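Home | About | Meetings | Projects | Join | Contact

Kondemden Robotics Club
Minutes of the April Meeting

Posted in April by Hina Zaidi, Secretary

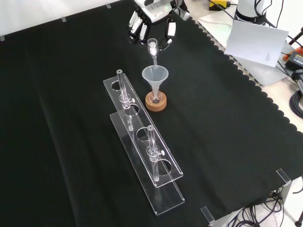

The hand holding a vial over the funnel and flask, lab bench project.

The meeting got going at 4:15 on Wednesday, a little later than planned, as several of us were still saying hello and finding chairs (it was lovely to see so many faces after the break!). Zubaida Bhutto chaired. Also present were Yasir Rana, Zeeshan Memon, Hina Zaidi and our faculty adviser, Gunnlaugur Oddsson, along with a good number of first-year members whose names are on the sign-in sheet.

Minutes of the last meeting were read and approved, with one fix: the arm calibration was done by Zeeshan and not by Yasir, who was very gracious in giving back the credit.

Lab bench project. Yasir gave the report, and it was a happy one to listen to. The team is working on the pouring task for the Paltero Challenge, in which the hand has to hold a small glass vial upright and empty it through a plastic funnel into a round-bottomed flask. The cork ring under the flask is staying, as everybody likes it. The two tubes with the stopcocks are in the clear rack to the left of the funnel, and Yasir would like them kept in the same holes between sessions so the team isn't teaching positions over again every time. Zubaida asked whether the black cloth could stay on the table for the competition. Gunnlaugur thought the rules allowed it but will write to the organizers and ask.

There was then a long and friendly talk about the pour itself. Zeeshan would like a slower tilt toward the end, and Yasir worries about running over the time limit, which is 8 minutes for the full task. It was agreed to try both ways, using water only, and to bring the numbers to the next meeting. The team hopes to log 100 practice pours before then. Hina offered to keep the log sheet if people will please write neatly.

Budget. The club has about $400 left for the term. Zeeshan asked for spare vials and a second funnel from Coutinho, and this was approved without any fuss. A request for new fingertip pads was put off until we hear back from Trendeo about the student price.

Open lab hours. Zubaida reminded everyone that safety glasses are to be worn at the bench, visitors included, and that two members must be present whenever the arm is powered. Several newer members asked if they could come and watch, and the answer was a very warm yes.

Other business. Gunnlaugur thanked the team for their patience with the schedule changes. Leftover samosas were handed out, with thanks to Zubaida's mother.

To do:
Gunnlaugur: write to the organizers about the cloth
Yasir and Zeeshan: slow and fast tilt trials
Zeeshan: order from Coutinho
Hina: log sheet, and a reminder to Trendeo

Meeting closed at 5:30.

Recent items
Minutes of the March Meeting
Open Lab Hours for Spring
Paltero Challenge: Who Is Going
How to Join the Club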